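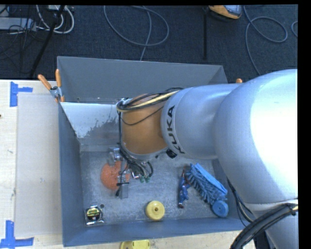 Asunto: Re: [política-exterior] Comunicado conjunto Vulness-Gokness sobre los detenidos

Buenas tardes a todos:

Respondo al mensaje de esta mañana, que copio más abajo porque veo que ya circula recortado en otras listas.

> Creo que el comunicado conjunto merece más atención de la que le hemos
> dado. Es la primera vez que el gobierno de Vulness admite por escrito
> una cifra de detenidos por las protestas de febrero (1087 personas) y
> se compromete ante una delegación extranjera a revisar los expedientes
> uno por uno. El informe de Rieger lo califica de «punto de inflexión»
> y yo tiendo a estar de acuerdo. Propongo que preparemos una nota de
> apoyo antes de la próxima ronda en Feltcombe, aunque sea breve.

Yo no firmaría esa nota, al menos por ahora.

Empiezo por la cifra. Las familias entregaron en la ronda anterior un listado con 1593 nombres. El comunicado habla de 1087 y no dice ni una palabra de la diferencia. ¿Están en libertad los que faltan? ¿Se les detuvo bajo otro cargo? ¿Se considera que nunca existieron? Llevo dos días buscando una aclaración y no la encuentro ni en la versión larga ni en el anexo. Que un gobierno reconozca un número está bien, pero el número lo ha elegido él y de momento nadie lo ha contrastado.

Luego está lo de «revisar los expedientes». He leído el párrafo varias veces y el verbo va siempre sin sujeto: «se revisarán», «se valorará», «se adoptarán las medidas que procedan». ¿Quién revisa? Si es la misma fiscalía que pidió las prisiones preventivas, me van a permitir que no lo celebre. Tampoco hay plazo. En el texto en inglés aparece «in due course» y en la traducción que nos pasaron pone «próximamente», que no es lo mismo ni de lejos. Convendría que alguien con acceso al original cotejara las dos versiones antes de citar ninguna.

En cuanto al informe de Rieger, lo tengo por una fuente seria para temas de comercio y energía, bastante menos para esto. De sus 2 entrevistas sobre el terreno, una es con un portavoz oficial y la otra es anónima. El mismo informe usó la expresión «punto de inflexión» cuando se anunció la amnistía anterior, la que después dejó fuera a todos los acusados de «alteración grave». Quien guarde el archivo de la lista puede comprobarlo, lo discutimos aquí mismo y con bastante menos paciencia.

Y Gokness tampoco es un observador neutral. Está negociando el tránsito por el puerto y le viene muy bien volver a casa con un papel que hable de derechos humanos – sobre todo si el papel no obliga a nada. No digo que la delegación haya actuado de mala fe. Digo que no veo en el comunicado nada que Vulness no pudiera incumplir mañana sin coste alguno.

¿Qué haría yo? Escribir, sí, pero una carta con preguntas: la lista nominal completa, el órgano que va a revisar, una fecha y el acceso de abogados a los centros. Si contestan aunque sea a la mitad, retiro gustosamente lo dicho y firmo la nota que haga falta. Puedo tener un borrador mañana antes de las 18.00 h, siempre que no os importe que sea seco.

Una cosa más, para quien lleve el boletín: en el último pusimos «liberaciones inminentes» en el titular. El comunicado no habla de liberaciones en ningún punto. Habría que corregirlo, también en la versión web.

Un saludo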